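These notes go with the fourth session of Writing From the Household, and they run a bit longer than usual, so pour yourself something and take your time. If you missed last week, the short version is that we talked about lists (grocery lists, packing lists, the backs of envelopes) and how much of a person slips into them without permission. Now we move on to the letter home.

## The letter as a record of ordinary days

Most people, when they inherit a bundle of family letters, go looking for the big news. They want the wedding, the crossing, the illness, the sale of the farm. I did the same with my grandmother's, and I was disappointed for years, I'm sorry to say, because she wrote mainly about the weather and the price of thread. It took me far too long to see that the thread was the story. She mentioned it every spring, and every spring she was buying less of it.

Our main reading is the Vendach letters, which Gunnel Lindqvist wrote to her brother-in-law, Sverre Åberg, after she moved inland to keep house at the Kristiansen boarding house. Your packet has eight of them. The whole collection is much larger, and if you catch the bug you're very welcome to borrow my binder, as long as it comes back with its tabs in order!

Please read them once straight through before you start marking anything. I know how tempting the pencil is. But Gunnel has a slow way of coming around to things, and if you stop at every line you'll lose the sound of her, which is half the pleasure.

## What to listen for

**The opening.** She almost never begins with a greeting of any length. She starts as if Sverre had just walked into the kitchen: "The stove again." Try to notice how soon you feel you know the room, even though she has hardly described it.

**Repeated objects.** The blue pitcher turns up in letters 2, 3 and 7. In letter 2 it's just a pitcher. By letter 7 it has a mended handle and she is keeping buttons in it, and she doesn't say a word about how it broke. We'll spend a good part of class on that silence, so come with a guess. There are no wrong guesses, though there are a few I've grown fond of over the years.

**Work words.** Wringing, airing, turning, putting by. Make a little column of these as you go. Some of them will be familiar from your own families and some won't, and a few mean something different in Vendach than they would in Gestel, where Sverre was living. Letter 5 has a misunderstanding between the two of them over "turning" a sheet that I still find very funny. (She meant cutting it down the middle and sewing the outer edges together, so the worn part ended up at the sides. He thought she meant flipping it over.)

**Money.** She is shy about it. When a sum does appear, such as the 128 she had set aside toward a sewing machine in letter 4, look at what surrounds it. She tucks it between a remark on the plums and a question about his cough.

## A word on dating letters

Gunnel often left the date off, and later hands have added some in pencil that I don't trust. Use what's inside the letter first: fruit, daylight, which lodgers are in residence. The Watetti brothers only took rooms during the haying, and that helps us a great deal with letters 3 and 6.

## Writing exercise

Write a letter of a page or so to someone who used to live with you. Set it during one ordinary chore, and please stay inside the chore. If a memory wants to come in, let it, but bring us back to the sink or the ironing board before the page is over. Keep to things you could point to from where you're sitting. I always write along with the class, and the start of mine follows, rough edges and all.

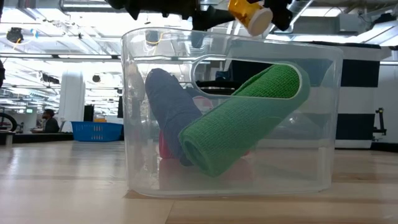

*Gestel, June*

Dear Sverre,

I have rolled the cloths, the green one and the dark blue, and stood them slantwise in the clear bin on the table, where they lean on each other like two people waiting for a train. You would have folded them. I can hear you saying so. The plums are coming along, and the gate still won't latch unless you lift it, and I have got into the habit of lifting every gate I come to, even at the neighbors'.

I stopped there because the kettle went, and I rather like it stopping there, but I may go on with it before class. Borrowing Sverre's name was pure laziness on my part. Do pick someone of your own.

Bring two printed copies, one to read from and one to hand over, and leave wide margins so your partner has room to write back.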